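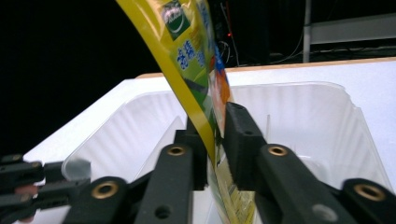
A snack bag with yellow edges and Chinese lettering on the front.

Ynyr Sayce has run the corner shop on Hinds Street in Oltberg for nine years, and he still orders most of the imported snacks himself.

"The first year I had one shelf," he said. "People bought the chips and left the rest. I threw out a lot of shrimp crackers."

The shop now stocks 200 kinds of snack from eight countries. Sayce buys from a wholesaler in Trurkow and drives over to collect the orders in his own van, because delivery costs too much on small amounts.

Students were his first regulars. Then their neighbors started coming in, and after that the neighbors' kids.

"A kid will try anything if the bag is bright enough," he said. "The parents want to know what's in it. I put English labels on the back, and I do those at night with the radio on."

August is the slowest month. Last summer the freezer failed and he lost $800 of dumplings in one weekend. He paid for the repair in installments and finished in the fall.

Asked if he would open a second shop, Sayce shook his head.

"My brother wants me to. He isn't the one who gets up at five."

He does plan to widen the back aisle in the new year and move the noodles closer to the door. Seaweed will stay where it is, next to the register.

"It sells there," he said.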